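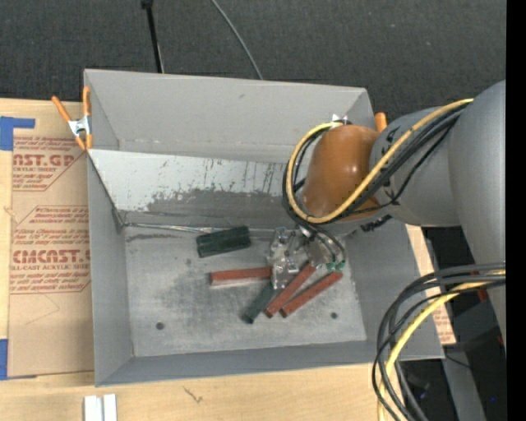
Progress report: Orbán Row terrace retrofit
Prepared by Imre Kovács for Rawan Darwish, Arier Housing Fund
November 24, 2024

Party wall surveys are complete for 23 of the houses in the row. Access to the last two was refused in June and has now been agreed in writing. The surveyor found gaps in the brickwork at joist level in 18 houses, mostly where floor joists were set into the shared wall from both sides. These gaps carry sound and would not pass the current fire separation rules.

Repairs follow the method in the grant agreement: loose mortar raked out, joist pockets packed and sealed, then a lined stud wall on one side only. The lining takes 3 inches off each front room. Two owners have asked for a thinner build-up – Purnura, the lining supplier, is pricing one.

Loft work is ahead of schedule. Punutano has delivered 347 insulation rolls, of which 295 are fitted. The rest are stored in the end house until the chimney stacks there are capped.

Open items:
Drainage survey at the rear lane, not yet booked.
Shared gutter between the two middle houses – ownership unclear on the deeds, query sent to the land registry.
Revised cost for the thinner lining, to be sent with the next claim.

No change to the total grant is requested in this period.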